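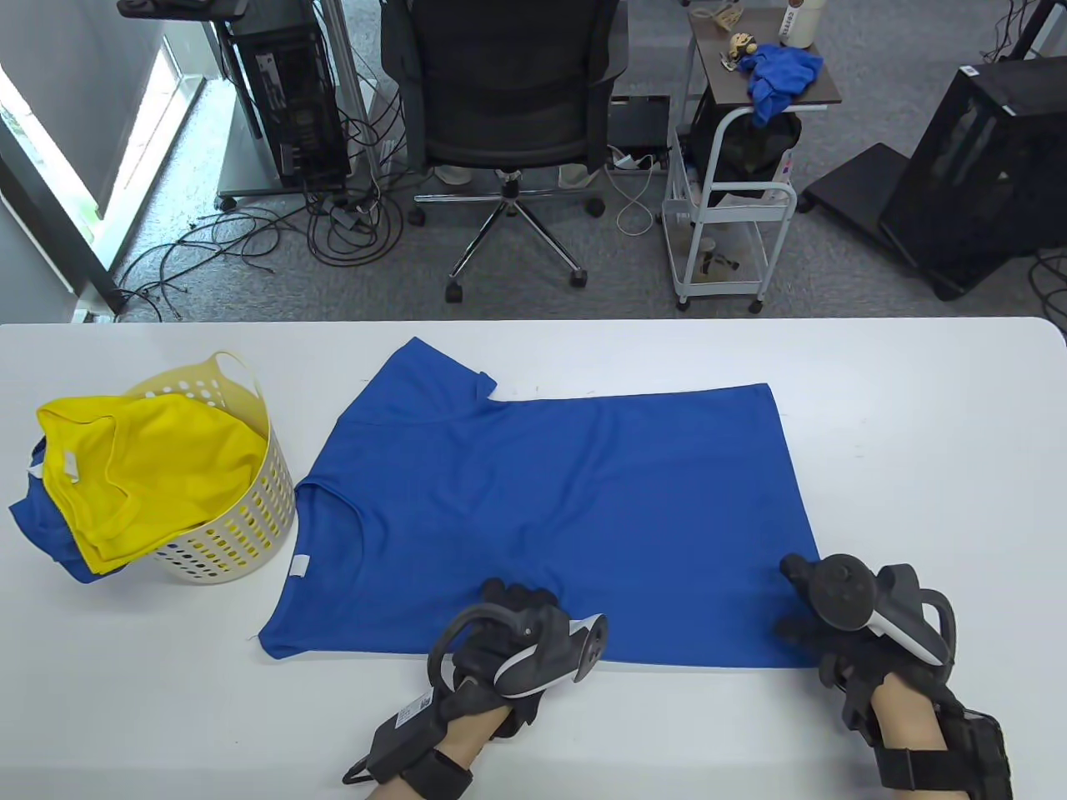 According to Paraskevi Karras, the word "autonomous" should be kept well away from Skirkden until it has got through a full basket of washing with its owner out of the room. The remark was left under the project's build log on 11 July 2022 and is still the most quoted comment on it.

Skirkden is a home-built laundry-folding robot begun by Liis Tamošiūnaitė in a shared workshop at Gremness. It consists of two second-hand arms bolted to a bench and controlled by software named Lanz, which is trained on recordings of a person folding clothes by hand. The folder wears gloves with a tracker on each, and the hand movements are later matched to those of the arms.

Method

The log sets out a plain routine. A T-shirt is taken from the basket, spread on a white table and folded, and each attempt is stored as one recording. The first version of Lanz used 183 recordings and the second used 1,261. Failed folds were left out of both sets. Critics have pointed to this as a weakness, as the arms have little to go on when a sleeve ends up in the wrong place.

Claimed results

The log states that the second version folds a T-shirt in 6 minutes. It does not say how many attempts were made, how neat the result had to be, or whether anyone straightened the cloth beforehand. A short clip shows one successful fold -- the shirt is already flat when it begins. No outside test has been published.

Thick fabrics, buttons and anything inside out are listed as "to do".

Cost

Parts are given as 1,000 euros. The figure leaves out the computers, the trackers and the hours spent recording, and is therefore hard to compare with other hobby builds.

Related projects

Pekutham, a sock-pairing machine from the same workshop, shares the arm mounts and an early copy of Lanz. Its log has no entries after the first test.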